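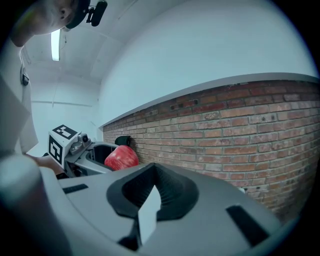 The Sultuvis 243 is a long-sleeved work shirt in mid-weight cotton twill, cut for people who stand at a bench and reach forward for most of the day. The back yoke is pleated on both sides and the sleeve is set 9 mm forward of the standard Szűcs block, so the cuff stays at the wrist when the arm is extended. The cloth is firm enough to carry a small clip or tag a little below the shoulder, as on the light off-white shirt at left, and the front panel is doubled there to spread the pull.

Colors: Off-white, Slate, Iva green
Buttons: 6, cross-stitched, plus one spare inside the hem
Collar: Soft, unfused
Care: Machine wash warm, tumble dry low. Do not bleach.
Shrinkage: Allowed for in the pattern. Order your normal size.

Off-white is undyed and will lighten slightly over the first few washes. Iva green is piece-dyed in March and sold until the lot runs out — later lots may not match. Fruit and vegetable stains should be rinsed in cold water before washing.
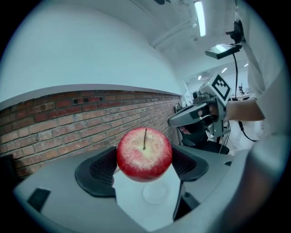 Red apple over a white dish or pedestal.

Pattern by Katalin Veres. Sample sewing by Jenő Kun at the Pruvari workshop.

Item no. 399. Replacement buttons are sold separately. Unworn shirts can be exchanged for another size.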